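## 3.2 The wraps

I should say up front that I came to this study as somebody who wraps ankles, and I had opinions about crinkled bandage long before Leonidas Tsakiris talked me into measuring any of it. So take this section as half method and half me going on about supplies (the tables are in Section 4, if you'd like to skip ahead).

We bought 300 rolls of the tan, crinkled, woven kind, split between two suppliers, Grakura and Stusard. No adhesive, no clips in the bag, nothing fancy. What we cared about was how a roll behaves after it's been used and rolled back up, and that depends a lot on who did the rolling! Soon-im Maeng rolls tight and slow, with her thumb riding the edge the whole way. I roll fast and my edges wander. Leonidas is somewhere in between, though he'd argue with that.

Every roll went through the same cycle: unroll it fully on the bench, wrap the foam leg form, leave it for 11 minutes, take it off, roll it back up by hand. Then we looked at it before putting it away. We scored two things, the lie of the outer edge and how well the inner layers stayed put against the core, each on the Flekgate scale we describe in Section 3.4. In all we scored 611 re-rolls. A few more got thrown out when the label came off the bag and we couldn't say whose they were.

The outer edge gave us the most trouble. Woven wrap has a mind of its own along the cut, and even a decent roll tends to let a bit of fabric fold back on itself. I'd been calling all of these "flaps" in my notes, and Soon-im quite rightly made me separate a small curl near one end from a whole edge lying open, as we scored them differently from then on. The roll in Figure 2 has both, and we kept going back to it whenever we disagreed.

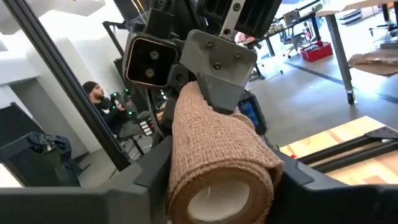
**Figure 2.** Crinkled woven wrap, rolled, with the white hollow core at the open end. Note the loose outer edge folded out at lower right and the smaller flap curling outward at upper right.

Wrinkling was harder. The fabric is crinkled to begin with, so where does the texture stop and a wrinkle start? We settled on counting only creases that ran across the fine ribs, and only if two of us saw them without prompting. It's a crude rule and I'm sure somebody will improve on it, but it got our scores close enough together that Soon-im stopped sending me emails with circles drawn on them.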